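Workshop Tips: Living With a Bench Arm
By Deirdre Geraghty
April

A few readers have asked whether the Andum bench arm kit is worth having in a small repair shop. I've had one bolted to the back of my bench since winter, mostly for stripping old desktop computers, and these are the things I would tell anyone before they order. The kit I bought is the arm, the two-finger gripper, the wrist camera and a clamp plate. It was $2000 from Bramdale, with ten hours of phone setup help that I used up faster than I expected.

Mounting. The clamp plate is fine on a thick bench top. Mine is thin and flexed when the arm reached out, so I put a length of steel angle underneath and ran the bolts through both. Check the bolts again after the first week. Two of mine had backed off a quarter turn.

Height. Set the base so the wrist comes over the side of an open case with a hand's width to spare. I started too low and the elbow joint kept knocking the drive cage. Raising the base on a block of hardwood fixed that, and then I had to redo all my saved positions. Do the block first.

Tying back cables. Do this before the arm goes anywhere near the case. Unplug the machine, hold the power button down for a few seconds, then push the loose cables toward the side you aren't working on. Hook and loop straps are better than zip ties for this. You will be undoing them again, and cutting a zip tie next to a ribbon of thin wires is how I ruined a front panel lead.

If a cable carries a sticker, leave it on. If it doesn't, put a strip of masking tape on it and write down where it goes. The small front panel connectors are the ones that get mixed up.
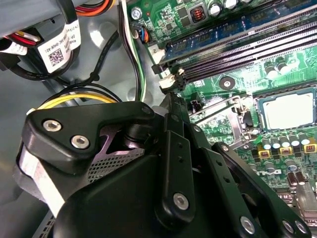 Memory modules. Open the latches by hand. The gripper can be taught to do it, but lining it up takes longer than doing twenty by thumb. Once the latches are open, have the fingers take the module by its short edges and lift straight, slowly. I run the lift at the lowest speed setting and the grip force at the second lowest. The factory grip setting is too strong for circuit boards, and the manual only mentions this in the back.

Note the slot numbers before you pull anything. Many boards want the modules back in a particular slot, and a computer that won't start after a cleaning very often has its memory one slot over.

Processors. I don't let the arm handle these. A socket lever is under spring tension and the pins or contacts are easily bent. Wipe off the old paste yourself with a lint-free cloth and a little alcohol.

Static. Ground the case and ground yourself. The standard finger pads are plain rubber. Yara Sayegh at the Fahy repair counter told me to swap them for the static-safe pads, part 609 in the Dokarus catalog, and they fit with the same screws. They also grip a little better on smooth plastic. Order two sets, as they wear at the tips.

Screws. The linkage screws on the gripper take a hex key, and the one in the box is soft. Buy a decent one. A drop of low-strength threadlocker on each screw keeps them in place. Wipe up any extra right away so it doesn't creep into the joints.

Cleaning. Dust from old computers gets in the gripper joints and makes them gritty. I brush them out with a dry paintbrush every Tuesday when I shut the shop early. No spray oil. It collects more dust, and it will end up on whatever you pick up next.

Camera. The wrist camera is useful if your eyes are like mine. Bring your work lamp in from the side. With it straight overhead, the shiny parts of a board wash out and you can't read the print. If the picture goes cloudy, clean the lens with a glasses cloth.

Software. Stay on version 1133 for now. The one after it moved the speed controls into a menu, and I lost my saved grip settings when I updated. Write your settings on a card and tape it to the wall.

Is it worth the money? If you open one or two computers a month, no. Buy a good magnetic tray and a better lamp. I do batches of the same office model, and there the arm saves my wrists and leaves me free to test parts while it pulls the next set of modules. It is slower than I am on any single machine.

Returns go through Bramdale and you pay the freight, so keep the carton and both foam inserts. The smaller insert looks like scrap packing, but it holds the gripper.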